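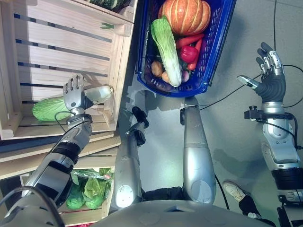

The cabbage planner, part whatever

9/26/19

I write software that decides where a robot's hand should go next. At parties I say "robotics" and people picture something with lasers. What I have been doing since July is vegetables.

The short version for anyone who skipped the earlier posts: there is a pretend produce section, there is a blue shopping basket, and there is a robot with two arms that is supposed to move produce between the two. The planner that tells the arms what to do is called Kirnus. Thaddäus Hollenstein named it and refuses to say after what. The part that looks at the world and reports what is in it is called Prondeck, and it is the reason I drink coffee after dinner.

The trouble with napa cabbage

Kirnus was written for boxes. Boxes have six faces and a clear opinion about which way is up. A napa cabbage is a sort of soft torpedo, leafy at one end and solid white at the other, and Prondeck was fitting a cylinder to it. A cylinder is the same from both ends. So the planner would ask for a grasp, get one, and then have a fifty-fifty chance of believing the leaves were the base.

You might think this doesn't matter. I thought so for three weeks. But the place step wants to line the cabbage up with the shelf, and when the label flipped halfway through a motion (it could, it ran on every new view) the wrist tried to turn all the way around to fix an error that didn't exist. Siv Eklund called this "the pirouette" and filed it as a bug under that name, so now it's in the changelog forever.

The fix is dull. We now fit the long axis first, then look at color along it. Green end, white end, done. The answer gets locked when the fingers close and nobody downstream is allowed to reopen the question until the hand lets go. Johanna Strebel wanted a proper filter with a confidence score. I wanted to go home. We wrote one if statement, and the filter is on a list.

Then there is the crate, which is made of slats, which means it is made largely of gaps. Prondeck hands over a point cloud, and Kirnus turns that into a solid thing to avoid. With the old settings the dark gaps came back as empty space, and the planner was delighted to find all these convenient openings to put a thumb through. With the new settings the gaps got filled in, and so did the opening at the front, and the planner announced that the crate was a brick and could not be entered by anyone.

What we do at present is cheat. The crates are a known shape, so we match the whole crate model to the points and throw the points away. It took an afternoon. The clever version took me most of July and is in a branch named "clever", which I plan to delete when I feel stronger.
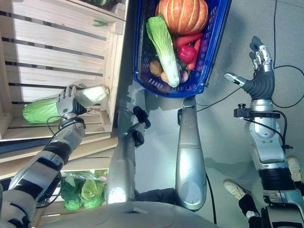
Numbers, such as they are

Leonie Zwahlen asked for a number, so I went through the simulator logs. We had 3659 planned placements in there, and 1768 of them were replans, meaning the planner changed its mind partway. I had been telling people it was "fairly decisive". I have stopped.

Most of the replans came from the second arm. Kirnus plans the two arms together, and whenever the idle one had no job it got treated as an obstacle with ambitions. A tiny update to its joint readings would count as a change in the world, and the working arm would stop and think about it. We now round the idle arm's position and put a fat safety margin around it. Ambros Rainer pointed out that this is what he suggested in the first design meeting. It is in the notes. He sent me the notes.

Rounding made the motions calmer in simulation and cost us a bit of reach near the torso, where the margin now eats space that the other arm would like. I can live with that for the lower crates. For the basket I'm less sure.
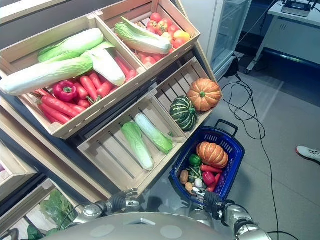
The basket is also where the next mess lives. As far as the planner knows, the thing in the hand is one rigid object, and a basket with produce in it is one object only until you tilt it. My first attempt models it as a box with a forbidden angle: keep the rim within a few degrees of level and pretend the contents are glued down. Hedulton, the trajectory library we use, supports that kind of limit, but it checks it only at the waypoints. What goes on between waypoints is apparently a private matter. I've tripled the waypoints, and planning now takes long enough that I can read the error messages as they go by.

Pichler, our log viewer, has a timeline that can show the tilt of anything you ask for, and I only found it this week because Siv left it open on her screen. It would have been handy for the pirouette. If you use it, turn off "smooth curves" in the display settings, or it will draw you a lovely gentle line straight through the exact spike you are hunting.

Next up is squash, which has no ends worth mentioning. Johanna has asked whether I've looked at the filter yet.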